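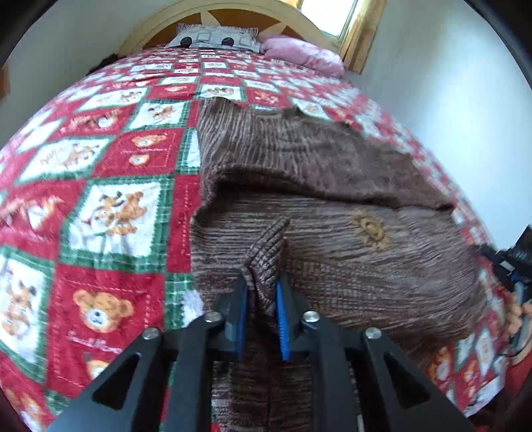 리르켈(Rirkel) 객실운영본부 현장개선팀

회사소식 > 보도자료 > 현장과 자동화

리르켈, 버드포트 숙소에 침구 정리 자동화 '플라모메오' 도입 준비 착수
침대 곁에서 일해 온 직원들이 손에 쥔 그리퍼로 직접 동작을 가르쳐

공유 60 | 댓글 2

장기 체류형 숙소를 운영하는 리르켈이 버드포트(Budport) 지역의 객실 262곳을 대상으로 침구 정리 자동화 사업 '플라모메오(Flamomeo)'의 준비 작업을 시작했습니다. 5월부터 객실운영본부 직원 25명이 돌아가며 참여하고 있으며, 평소 하던 일을 평소와 다른 도구로 해 보는 조금은 낯설고 또 제법 즐거운 시간이 이어지고 있습니다.

리르켈의 숙소는 호텔처럼 하얀 시트로 통일된 방이 아닙니다. 오래 머무는 손님들이 집처럼 지내실 수 있도록 방마다 이불도 다르고 커튼도 다르고 베개 모양도 제각각입니다. 곰돌이 무늬가 가득한 폭신한 이불이 깔린 침대가 있는가 하면, 그 위에 두툼한 갈색 천이 한 겹 더 올라와 있기도 합니다. 손님들께서는 바로 그런 점을 좋아해 주시지만, 정리하는 사람에게는 방마다 손이 달라져야 한다는 뜻이기도 합니다. 얇은 천과 두꺼운 천은 집는 자리부터 다르고, 주름이 겹겹이 잡힌 천은 어디가 끝자락인지 한참 더듬어 찾아야 할 때도 많습니다.

플라모메오는 이 '더듬어 찾는 손'을 로봇에게 가르치는 일에서 출발합니다. 직원들은 손으로 쥐는 검은색 그리퍼를 들고 침대 앞에 서서, 천을 집고 들어 올리고 펴는 동작을 천천히 되풀이합니다. 이렇게 모인 동작 기록은 협력사 임호프(Imhof)에 전달되어 로봇 학습에 쓰입니다. 교육 시간은 한 번에 60분을 넘기지 않도록 정했고, 당연한 말씀이지만 모두 근무시간으로 인정됩니다. 객실 정리가 몰리는 금요일에는 교육을 잡지 않습니다.

사실 본사에서는 처음에 별도의 외부 인력에게 이 일을 맡기는 방안도 검토했습니다. 그런데 시범 교육을 해 보니 오랫동안 침대를 정리해 온 직원들의 손놀림에는 따로 적어 둔 적 없는 요령이 참 많았습니다. 이불을 확 잡아당기기 전에 한쪽을 살짝 들어 보는 버릇, 구겨진 천을 만났을 때 가운데보다 접힌 선을 먼저 살피는 버릇 같은 것들입니다. 본부는 이 요령을 현장 직원의 전문성으로 보고, 교육에 참여한 직원에게 별도의 기술 수당을 지급하기로 했습니다.

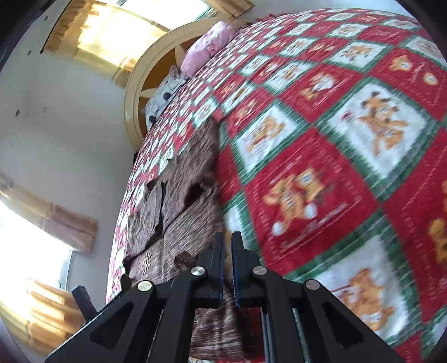

현장의 한 직원은 처음 이야기를 들었을 때 솔직히 마음이 편치 않았다면서, 내 손으로 내 자리를 없애는 일이 아닌가 싶어 며칠을 고민했다고 털어놓았습니다. 그러면서도 무거운 이불을 하루 종일 들추고 나면 저녁에 손목이 시큰거려 숟가락 들기도 싫은 날이 있으니, 그 부분만이라도 기계가 덜어 준다면 반가울 것 같다고 덧붙였습니다. 다만 베개를 어떻게 놓을지는 앞으로도 사람이 정했으면 좋겠다는 바람도 함께 전해 왔습니다.

객실운영본부는 이러한 걱정을 가볍게 여기지 않고 있습니다. 플라모메오 도입을 이유로 객실 인력을 줄이지 않는다는 내용을 직원 안내문에 담았고, 로봇이 들어오더라도 이불을 들추고 펴는 힘든 동작을 먼저 맡기기로 했습니다. 방의 마지막 모습을 살피고, 손님이 두고 가신 물건을 챙기고, 이 방에는 어떤 이불이 어울릴지 고르는 일은 지금처럼 직원들의 몫으로 남습니다. 줄어드는 정리 시간은 그동안 늘 뒤로 밀리던 수선 작업과 휴식 시간에 나누어 쓸 계획입니다.

물론 아직 갈 길이 멉니다. 천은 상자나 컵과 달리 집을 때마다 모양이 바뀌는 물건이라, 로봇이 객실에 들어오기까지는 충분한 준비가 필요합니다. 리르켈은 도입 시점을 서둘러 정하지 않고, 교육에 참여한 직원들의 의견을 들어 가며 다음 단계를 결정할 예정입니다. 그리퍼 손잡이가 작은 손에는 조금 크다는 의견이 벌써 들어와 임호프와 함께 손잡이 크기를 조정하는 방안을 논의하고 있습니다.

버드포트 숙소의 객실 예약과 이용은 준비 기간에도 평소와 똑같이 가능하며, 동작 교육은 손님이 묵지 않는 방에서만 진행됩니다. 사업에 관한 취재 문의와 현장 방문 신청은 리르켈 객실운영본부 현장개선팀에서 받습니다.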